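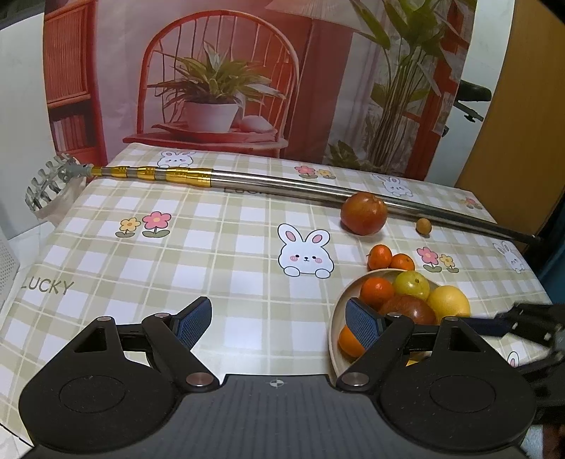 Kerar: Before you re-fit anything, check whether the width error follows the hand or the object. If the left unit reads wide on every fruit, it is the zero. If both units read wide only on round fruit, I would look at the closing threshold in the segmenter, which was tuned on boxes.

Home Tickets Open Closed Search

Ticket: Jaw width reads high at grasp, fruit sessions
Queue: Ziltwood / demonstration capture
Last updated: December 2021
Print this page E-mail this page

Checked as suggested. It follows the object. Zero on both grippers is within tolerance with the jaws closed on nothing, and the error is the same sign left and right.

Symptom: in two-handed tabletop sessions with fruit, the segmenter marks the grasp late or misses it. The episode is then cut with the lift inside the approach segment, and the policy trained on it starts raising the arm before the jaws are shut. The box and bottle sessions from the same build are clean.

Data: 300 episodes, Prirumwood build, default settings. 58 had the grasp marked late. No grasps were marked early. Late marks were 90 ms or more behind the hand label; anything under that was counted as good.

Step 1. Reran with the segmenter's smoothing off. Late count went down slightly, false grasps went up. Reverted.

Step 2. Swapped left and right streams in the config to rule out a channel mix-up. No change.

Step 3. Compared jaw width against the hand-labeled contact frame. On boxes the width drops and goes flat in one or two samples. On round fruit there is a slow tail after contact. The pads give, the fruit turns a little and settles, and width keeps creeping down. The segmenter waits for a flat signal and does not get one until the lift has begun.
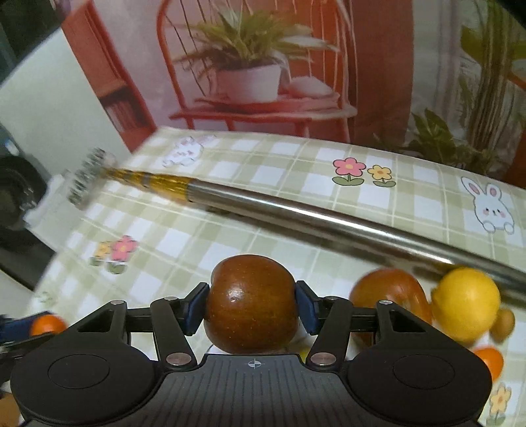 Step 4. Replaced the flatness test with a test on closing speed: grasp is marked when speed falls below a set fraction of its peak for that closing motion. The fraction is set once per build and is the same for all objects. Late marks on the same 300 episodes dropped from 58 to 34.

Step 5. Went through the remaining 34 by hand. Most are regrasps, where the operator closes, opens partway and closes again. The peak is taken from the first closing, so the second one is judged against the wrong value. Resetting the peak whenever the jaws reopen should cover these. Not yet tested.

Retraining on the Step 4 segments is queued on Morgan. No policy result yet, so please do not quote the segment counts as an improvement in task success.

Open items:
- peak reset on reopen, then rerun the full set
- box and bottle sessions need a regression pass with the new test
- the width plot in the viewer still draws the old threshold line; ignore it

Status: open, workaround in place. Target for the merge is January. Leave the old flatness test in the config as a fallback until then.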